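Hand-held grippers recalled from desk trials after jaw fault
15 Feb 2019

Jedurex has pulled 44 hand-held grippers out of use after a fault left some of them unable to hold a steady grip. The company said on Friday that no one was hurt.

The grippers are used in the Zalluvum project, which records people doing ordinary desk jobs so that robot arms can later be trained to do the same. Operators at the Busitska site squeeze a handle to close the two fingers on an object, move it, and let go. The site had planned to collect 600 recordings of desk work before the end of the month. It had finished 200 when the work was stopped.

According to Jedurex, the trouble is in the spring that returns the handle. On the affected units the spring can slip from its seat, and the fingers then close harder on one side than the other. Light objects twist or drop. In one case a finger snapped shut while an operator was clearing a jam by hand, and the operator's glove was pinched.
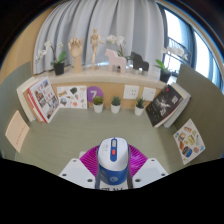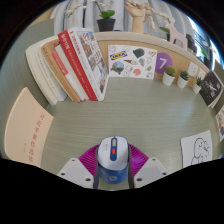
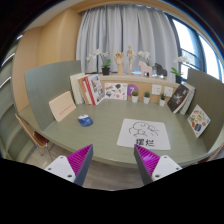
Desk work at the Busitska site, station 7. The middle picture shows a computer mouse between the gripper's fingers.

The fault was first logged as operator error. Several drops had been put down to people letting go too early, and the recordings were marked for a repeat. A technician who went back through the logs found that most of the repeats came from the same batch of grippers, all fitted with springs supplied by Shin.

Shin said it had received 29 springs back and was measuring them. It has not said whether other customers bought parts from the same batch.

Jedurex has told operators to stop using any gripper with the new springs, to keep fingers away from the jaws at all times, and to report any unit that feels loose in the handle. Grippers with the older springs are not affected and may stay in use.

Recordings made with the faulty units will be checked one by one. Those with an uneven grip will be taken out of the training set, and the company expects to have to redo part of the work. Replacement springs are being fitted now, and Jedurex plans to finish the full set of 600 recordings in May.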